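Side Two Is Shorter: Listening to a Small Label in Order
Project report, Popular Music in Context, second-year option
Submitted 13 Aug 2022 (with extension)

1. What I set out to do

My proposal promised "a study of sequencing in independent instrumental rock". My supervisor wrote "which?" in the margin, and the rest of the summer was spent answering that. I settled on Celtwood, a label that put out long, mostly wordless records by bands who seldom played outside their own county, and then stopped. It never had a hit. It did have a strong view about what should go at the start of side two.

The question became this: did Celtwood's bands put their tracks in order for a reason, and can a listener who wasn't told the reason hear it? I picked five albums. Two are by Jiltach, two by Teuber, and one is the split record they shared, which both bands seem to have regarded as the other one's fault.

2. Method, such as it was

I listened to each album in its released order, then in a shuffled order, then in released order again. After each go I filled in a sheet I had designed myself, with a mark for how far each track seemed to follow from the one before. The sheet went through several versions. The early ones asked for "flow", a word I had to ban after it turned up in every box.

I also asked other people to listen. Members of the university music society were offered biscuits and one side of a Jiltach record, and a respectable number stayed for both. They didn't know which order they were getting. I played everything through the same speakers in the same room at the same volume, apart from one evening when the choir next door won.

Last, I read what was said at the time. Jarnari was a photocopied magazine that reviewed nearly everything Celtwood released, usually at length and sometimes before hearing it. The library holds most of a run. I took notes on every mention of track order, which gave me 99 passages, many of them complaints.

3. The records

Jiltach made quiet music with one loud bit. On the first album the loud bit comes at the end, where you would expect it. On the second it comes in the middle of the second track and is never mentioned again, so that the remaining half hour feels like a family dinner after somebody has said something. I liked this a great deal more on the sixth hearing than on the first.

Teuber are harder to love. They had two drummers and appear to have been determined to get their money's worth. Their tracks run into one another without gaps, which made shuffling them rather brutal: every join became a door slammed in the face. Listeners noticed at once, naturally, and I had to accept that I was measuring good editing more than good ordering.

The split record gives Jiltach the first side and Teuber the second. Played the other way round it is, to my ears, a better album, and I have said so on the sheet in handwriting I am not proud of.

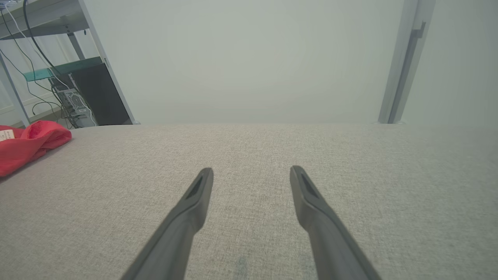 One listener, who had heard both versions, said the split record was fine whichever side you began with, and that I was "asking it to be a story when it's two bands sharing the postage". She added that she played most of her own records from the second side anyway, out of habit, and had never felt she was missing the beginning. I wrote this down in full. It is a fair summary of the case against my project.

4. What I found

With Jiltach, the released order did better than the shuffled one among nearly all listeners, me included. The difference was largest on the second album, the one with the early loud bit. Several people who heard it in the wrong order, with the loud track last, described the record as "normal". Those who heard it properly used words such as "worried".

With Teuber the result was bigger but means less, for the reasons given above. I tried putting short fades on the joins to be fair to the shuffled version. The fades sounded like someone repeatedly leaving the room.

Jarnari was no help at all on the question of intention, and very good company. Its reviewers took it for granted that order mattered and then disagreed about every case. One review of the second Jiltach album runs to 837 words, and 60 of them concern the music. The rest deal with the sleeve, the price and a long wait for a bus.

5. Problems

I knew the albums too well by the end. After enough hearings, any order you know sounds like the right one, and I can now hum the shuffled Teuber, which should not be possible. A second researcher would have helped. So would a control album by a band who plainly didn't care, though I couldn't think how to prove it.

The listeners were also mostly people who join music societies. They were patient, they had opinions about drummers, and they may not stand for the public at large.

I had hoped to write to former members of both bands. The only address I found for Celtwood, on the back of the split record, belongs to a shop selling bathroom fittings. They were polite about it.

6. Further work

The obvious next step is the cassette editions, where tracks were sometimes moved to make the sides the same length. The second Jiltach album exists on cassette with the loud bit shifted to side two. I have ordered a copy and am now looking for something to play it on.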